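Slip cover (sleeve type)

A slip cover of the sleeve type, also sleeve cover, arm sock or (in the Undholm trade) a "gil sleeve", is a tube of soft cloth pulled over a long or jointed object to keep off dust, lint and scratches. Open at one or both ends. Used on lamp arms, stands, railings, tool arms, pipe runs, folding furniture. Not to be confused with a slipcover for a sofa, which is cut to shape and usually has a skirt.

Dark gray and black are the usual colors. They hide marks and don't throw light back onto the work. Pale ones exist, mostly for kitchens.
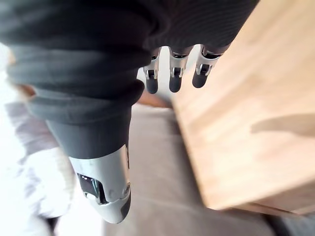

Cut and fit

The tube is always cut longer than the thing it covers. Spare length collects in folds, and the folds are what lets the arm or joint underneath bend without dragging the cloth. Too short and it rides up. Too long and it slumps over the end and gets in the way of whatever is there. Nulley, an early maker, sold one pattern in two lengths, 600 mm and 802 mm, and told buyers to leave 30 mm free at the working end.

Ribbed cloth gathers more evenly than plain. Plain cloth tends to twist.

Ends are finished in one of these ways:
Rolled hem, cheapest
Elastic channel
Drawcord
Band in a second color, sewn on, helps find the end when the cover is off

Padding is sometimes added where the object rests against a table. Padded covers hang in fat rounded lumps and take longer to dry after a wash.

Cords and cables

Some users run cords inside the sleeve, some leave them out. Inside looks neater but the cloth wears through from within and you have to strip the whole thing to change a lead. Outside is easier to check. Loose cords should have slack enough for the full swing of the arm, no more then that.

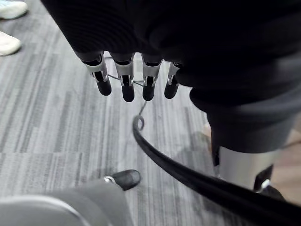 Dark cover with soft folds and faint ribbing. Black cable outside the cloth, lower right.

Folds and wear

Wear shows first at the crests, where cloth rubs on cloth or on a bench edge. Creases collect crumbs and lint. Turn the cover a quarter turn at each cleaning and the wear spreads out. Makers disagree on whether to press the folds in at the factory or let them form in use; Josora pressed theirs, Nulley did not.
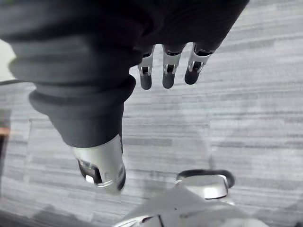
Bellows folding is the name for a sleeve that stacks its spare length in regular rounded ridges. Mostly seen on the thicker, softer cloths, thin ones just crumple. The ridges take up the slack in the middle section and leave the end smoother, so the cloth can stop at a polished metal cuff like the silver one here and not bunch over it. Vacuum along the creases, not across. Wash cool, dry flat, refit while the arm is straight.

Sizes and naming

No common standard. Josora pattern 774 is the one most often copied and "a 774" is used loosly for any dark ribbed sleeve with an elastic end. Measure the widest point, not the length, when ordering.

See also: Dust cover; Gaiter; Cable sock; Armrest cover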